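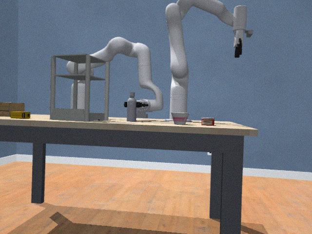 Siete meses con la mesa Piltitz: por qué ya no coso en el suelo

15 de julio de 2022

Llevaba años cortando tela de rodillas. Quien cose en un piso pequeño sabe de qué hablo: apartas la alfombra, pasas la mopa, extiendes tres metros de lino y al cabo de media hora tienes la espalda hecha un ocho y pelusas pegadas al patrón. En diciembre me cansé y me compré una mesa larga, la Piltitz de tablero de haya, y llevo desde entonces queriendo escribir esta reseña (me lo habéis pedido varias veces en los comentarios, perdón por el retraso).

Vaya por delante que la pagué yo. Me costó 544 euros con el transporte incluido, que para mí es mucho dinero, y estuve dudando entre esta y la plegable de Weltness, bastante más barata. La Weltness la probé en el taller donde doy clases de patronaje y baila. Cuando pasas la ruleta con un poco de ganas, el tablero se mueve, y una línea de costura torcida en el papel acaba siendo una manga torcida en el cuerpo.

El montaje

Lo hice sola en una tarde, con la radio puesta. Las patas van con tornillos largos y una llave que viene en la caja, y las piezas están marcadas con letras grabadas, sin pegatinas, ¡bien! Lo único que se me atragantó fue el travesaño, porque el dibujo de las instrucciones lo enseña desde abajo y yo lo tenía montado del revés. Si os pasa, fijaos en los dos agujeros pequeños: tienen que quedar mirando hacia dentro.

Dadle la vuelta entre dos personas. Yo la volteé sin ayuda apoyándola en el sofá y no se lo recomiendo a nadie.

Lo que más me gusta

La altura, sin discusión. Tiene 89 centímetros de alto, que con mi estatura es una maravilla para cortar de pie. Antes terminaba un abrigo y necesitaba dos días de manta eléctrica; este invierno hice uno de paño, forrado, con solapa y todo, y al acabar me fui a cenar tan tranquila.

El tablero es liso de verdad. La seda se desliza sin engancharse, y eso que el primer día pasé una media vieja por todo el canto, que es mi prueba para buscar astillas, y no se enganchó ni una vez. Además cabe un ancho de tela completo y todavía sobra sitio para las tijeras, los pesos y la taza de café (lejos, siempre lejos de la tela, que luego vienen los disgustos).

Y no se mueve. He apretado masa de pan encima, he planchado encima con una manta doblada, he dejado la remalladora a tope y ni un temblor.

Con la máquina de coser

Para coser sentada es alta, claro. Yo lo he resuelto con un taburete regulable de Grecu que ya tenía en casa y un cajón bajo los pies, y para dobladillos y cosas rápidas me vale. Si vais a pasar la tarde entera a la máquina, mejor una mesa normal para eso y dejar la larga para cortar, marcar y planchar. Harkov vende unos tacos para las patas, pero suben la mesa, no la bajan, así que a mí no me servían; a una alumna muy alta le han ido de cine.

Lo que cambiaría

El acabado. Viene con una capa de aceite bastante justa y el primer mes me dejó un cerco de vapor donde apoyé la plancha sin pensar. Lijé esa zona con grano fino, le di dos manos de aceite duro y ahora está mejor que nueva, pero por este precio me habría gustado que viniera ya protegida.

Tampoco trae ni un solo hueco para guardar nada. Le he puesto debajo dos cestas grandes con los retales y una barra de cortina atornillada al travesaño para colgar los patrones con pinzas. Queda monísimo y me costó menos de 20 euros, pero es un apaño mío y hay que hacer agujeros.

Y el embalaje lleva tanto cartón que tuve que hacer tres viajes al contenedor. Guardé el trozo más grande, eso sí, y lo uso de base para clavar alfileres.

Cuidados, por si os sirve

Paño húmedo y secar enseguida. Para la tiza de sastre, una goma blanca de borrar de las de toda la vida va mejor que cualquier espray. Con el cúter rotatorio, base de corte siempre, aunque sea un tijeretazo de nada, que yo ya tengo una marca preciosa de 30 centímetros en una esquina por no levantarme a buscarla.

¿La volvería a comprar?

Sí, mañana mismo. He cosido más en estos siete meses que en los dos años anteriores, y buena parte de la culpa la tiene poder dejar un proyecto a medias, extendido, con sus alfileres puestos, y seguir al día siguiente sin recoger nada. Si tenéis sitio para una mesa larga y cortáis telas grandes, miradla con cariño. Para quien haga sobre todo bolsitos y neceseres me parece demasiada mesa.

La próxima entrada será sobre pesos para patrones, que tengo ya cuatro modelos distintos y opiniones muy fuertes sobre los de plomo.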